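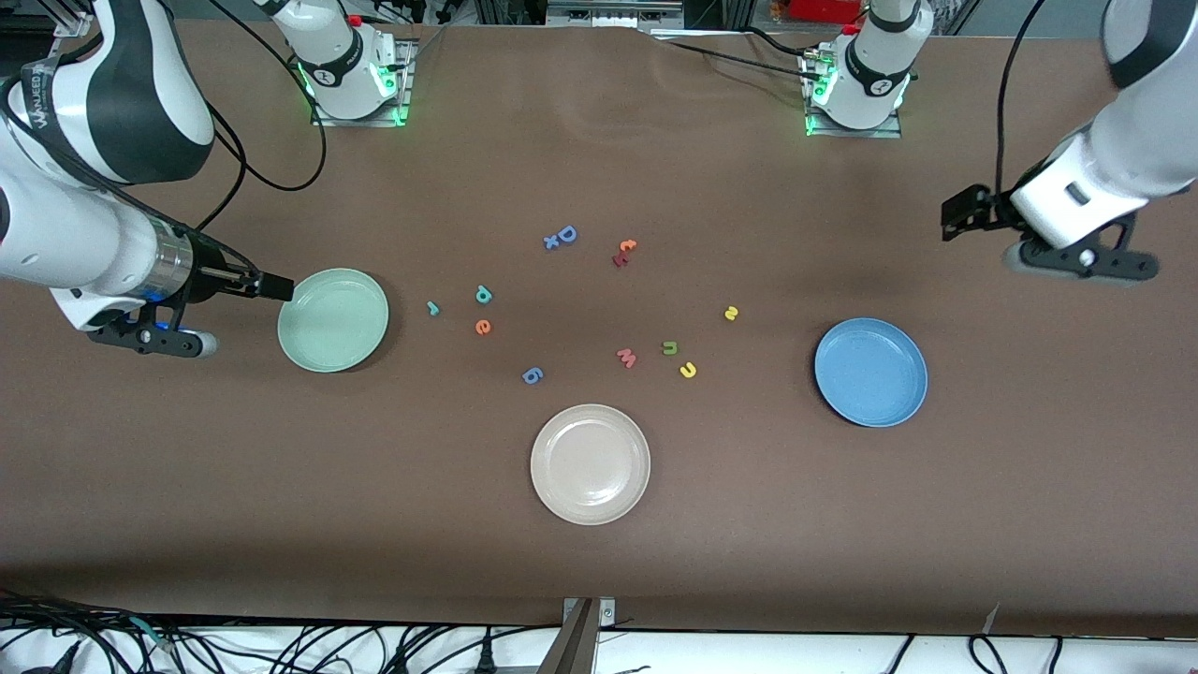
Zellton Two-Arm Sorting Kit

The Zellton kit is a bench-top set for tabletop picking and sorting with two arms. It is supplied by Storero as a complete package, with both arms, two parallel grippers, base plates, cabling and the Zutosar control software.

Sorting small, light items into plates by colour is one of the standard tasks in the software. Foam letters and shallow plastic plates suit it well, and a plain brown cover on the table keeps the background even for the vision module. Either arm can be given its own plates, or both can share the whole table.

What you get

Two arms with white shells and black joint bands
Two parallel grippers with black fingers
Two rectangular metal base plates with fixings
Power and signal cables
Zutosar licence for 2 workstations
Set of three plates and a bag of foam letters

Specification

Reach per arm: 563 mm
Spacing between base centres: 530 mm
Gripper opening: 50 mm
Status lights: green at the foot of each base

Fitting

The base plates bolt to the far side of the table, leaving the front open for the work. Allow space along the front strip for the cables and fix the table before running at full speed. Table covers are sold separately and should be pulled flat, as deep folds can catch the fingertips.

Options

Kwok soft fingertips fit the standard gripper and are worth adding for thin foam or card. They come in pairs, so order two packs for both arms. Spare letters and plates are stocked all year.

Delivery and support

Kits are built to order. Orders placed before the end of April include remote set-up. Contact Storero for a quote, stating table size and mains supply.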